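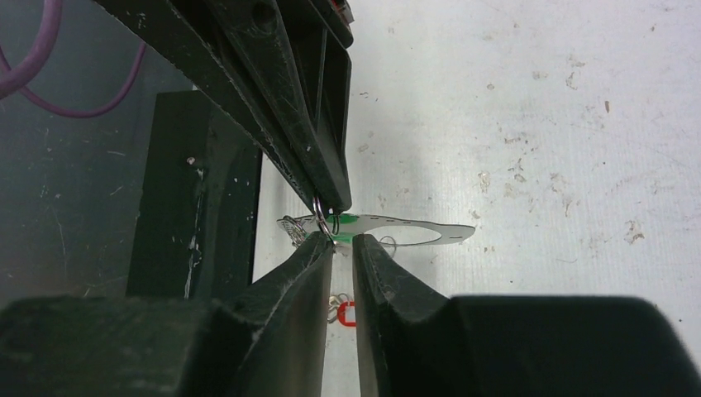 Keyrings should be sorted by what hangs off them and never by the size of the ring, according to Mekdes Feyisa, who has had to search the old tin often enough to hold a firm view on it. Gumaro Cervantes would sooner sort by colour. For now we have gone with Mekdes.

Small Parts Table: Keyrings, Tags and Wire

The hall at Tollum has kept its odds and ends in one tin since well before the current key board went up. In November we tipped it out and began going through it. Rings, tags, bits of wire and small coloured pieces had all worked their way into each other, and most of the time went on getting them apart.

The first picture has a small silver keyring with a flat tag on it, and more rings lying lower down on the table. Rings that still carry a tag are kept with it, even when we don't know what the tag was for. Bare rings go in a jar beside the key board.

Tangled wire is slower. Anything that pulls free in a minute or so is kept, and the rest goes to metal recycling. Please don't cut a tangle until you have checked that there isn't a ring caught in the middle of it.

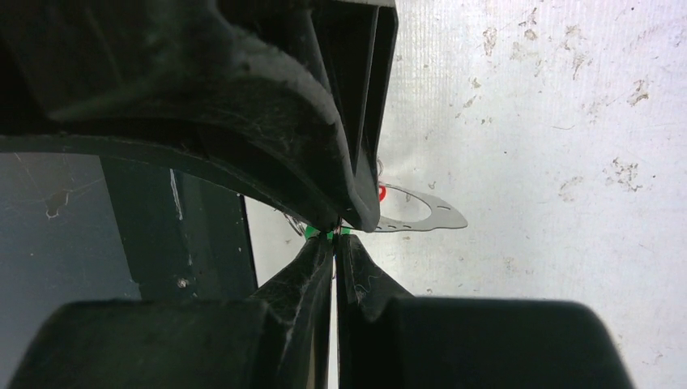
Thin green piece, loose curls of wire, and a flat metal plate with an oval cutout and a row of small slots.

Flat plates have their own envelope. Eldana Gashaw is looking after it and would like to hear from anyone who recognises a shape. Green and red pieces are in the two margarine tubs on the shelf underneath.

If you lent the hall a key and it never came back, leave a note for Kiros Endale at the front desk with a description of the tag.

Page updated Dec 18, 2024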